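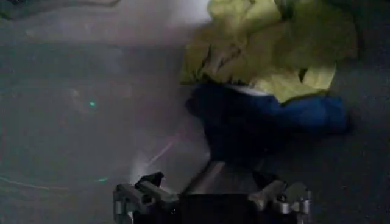 Yellow cloth and dark blue cloth, lying together.

Why Do We Sort the Clothes?
By Mi-kyung Kwon, Billport Children's Pages

When you take off your clothes in the evening, they usually become a heap. Yellow lies on blue, and a sleeve hides under another sleeve. For sleeping this is no problem. For washing, it is better to look at the heap first.

The color in cloth comes from dye. Dye is a strong coloring which goes inside the threads. Most of it stays there for years, but in a new dark garment a little dye can be loose. Water carries the loose dye away, and a light garment in the same water can catch it. So a lemon yellow shirt may become a bit green after a bath together with new blue trousers!

In my class in Sistville there were 16 children, and we made three heaps: white, light colors and dark colors. Yellow went to the light heap. Navy blue went to the dark heap. The longest discussion was about gray, and we decided that pale gray is light and the gray of a rain cloud is dark.

Before you put a garment on its heap, open the folds. Pull out the sleeves if they are inside, and feel in the pockets. A paper tissue in a pocket will make small white pieces on everything.

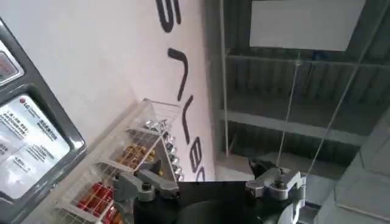 WORDS TO READ

Things at home and in shops carry many words. Some are large, like black letters on a white wall. Others are small, like the rows of text on the white label of this LG appliance, where you must come near with your nose.

Clothes have small labels too, often at the neck or in the side seam. Look for a picture of a tub with water. A number inside the tub is the highest temperature for washing. If there is a hand in the tub, the garment should be washed by hand. A tub with a cross over it means no washing at home, and you should ask an adult what to do.

Try it: find the label in the shirt you wear today. Which pictures are on it?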